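Zesano stellt Zweiarmzelle auf festen Wartungsplan um

Vadach. Der Verpackungsdienstleister Zesano wartet seine Zweiarmzelle seit Dezember in festen Abständen. Nach jeweils 100 Betriebsstunden werden die Gelenke beider Arme neu referenziert, nach 2000 Stunden folgt der Tausch der Fingerzüge. Anlass waren Lageabweichungen der linken Hand von bis zu 5 Millimetern. Die Prüfung dauert laut Betriebstechniker Jelle Verbruggen etwa 17 Minuten und schließt Griffe an Schuhen und Verpackungen ein.
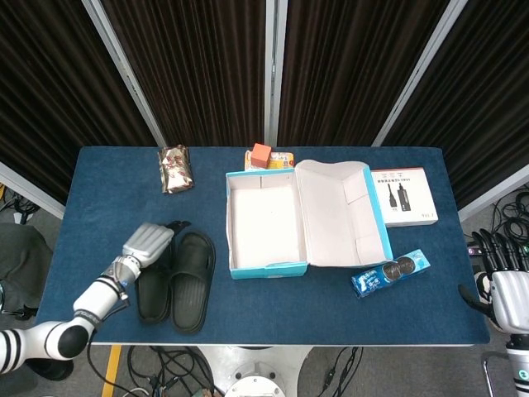 Linke Roboterhand an einem Paar schwarzer Pantoffeln, daneben ein offener Schuhkarton. Foto: Zesano

Die Ersatzteile liefert Claeys.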